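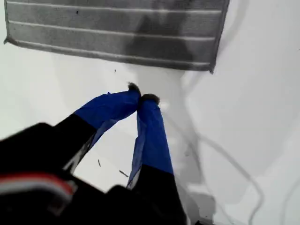

Kirnville cloth drive folds its way past 2,346

KIRNVILLE - By the time the coffee was ready at the Ellery Street hall one morning in February, the first bags were already lined up by the door, and Jolene Sutcliffe had her sleeves pushed up past the elbow and was shaking out a gray towel that had clearly seen a good many kitchens before it got to her.

The hall has been taking in used towels, cleaning cloths, dish rags and small mats since the start of winter, and this month the count went past 2,346, which is a number Sutcliffe can now say without looking it up. It is written in marker on a piece of cardboard taped over the sink.

"I thought we would get a couple of boxes and be done by New Year's," she said, laughing. "People have a lot of cloths in this town. I had no idea. I have started looking at my own linen closet differently."

The cloths go three ways. The best ones are washed, folded and sent to the family shelter in Garnon, which asked for 700 of them to last through the spring. The middling ones, with a frayed edge or a stain that won't budge, go to the animal rescue out on the Piltero road, where nobody minds a stripe that has faded. What is left over gets cut into squares for the high school shop class and the bike repair bench, and those squares disappear about as fast as they can be cut.

Sorting is the slow part, and anybody who stops in for five minutes will likely be handed a pile and shown how it goes. Each cloth is laid out flat on a white surface, where grit and lint show up easily, and looked over on both sides before it goes in a basket. Corners get smoothed down. Anything with a damp-looking patch is hung on the rack by the radiator and checked again after lunch, in case it is only a shadow or an old mark in the fabric.

Wycliffe Mfinanga, who drives the loads over to Garnon in his own van, has been there for most of the sorting mornings and has opinions about folding. He likes thirds and then in half, because they stack better on the shelter's shelves. Sutcliffe likes quarters. They have agreed that whoever is standing at the table gets to decide, and the boxes going out the door this month have been a friendly mixture of both.

"The ladies at the shelter told me they don't care one bit," Mfinanga said. "I still think they like mine."

The washing is done at the laundromat on the corner, where owner Dong-geon Son has set aside 2 of his big machines before opening time, from 5 o'clock until 7 in the morning. He says the microfiber ones should be kept away from the cotton, or they pick up every bit of fluff in the drum, and he has put a sign up to that effect which he would very much like people to read. He also asks that you leave out the fabric softener, please, as it keeps cloths from soaking up much of anything afterward.

Eun-seong Yoo brought in a stack last week that had belonged to her mother, who kept house in Kirnville for most of her life and, by her daughter's account, never threw out a cloth that still had a middle to it. There were 26 in the bag, ironed. A few of them were so thin you could read a newspaper through them, and those are going to the shop class, but the rest were put straight in the Garnon box.

"She would have wanted them used," Yoo said. "She would also have wanted to know who was washing them and at what temperature."

The drive will keep going through the end of March, and there is still plenty of need, especially for bath-size towels and for the thicker kind of mat that can go under a dog bowl or beside a tub. Bedding and pillows can't be taken this time, as there simply isn't the shelf space, although Bevan Costigan at the hall office is keeping a list of people who have blankets to give and will call when a home turns up for them.

Bags can be dropped at the side door of the hall any morning before noon. They don't need to be washed first, but a good shake outdoors would be a kindness to whoever is at the table. Anyone who would like to help sort is welcome to come along around nine. There is coffee, and usually something from the bakery, and Sutcliffe would like it known that the chairs are more comfortable than they look.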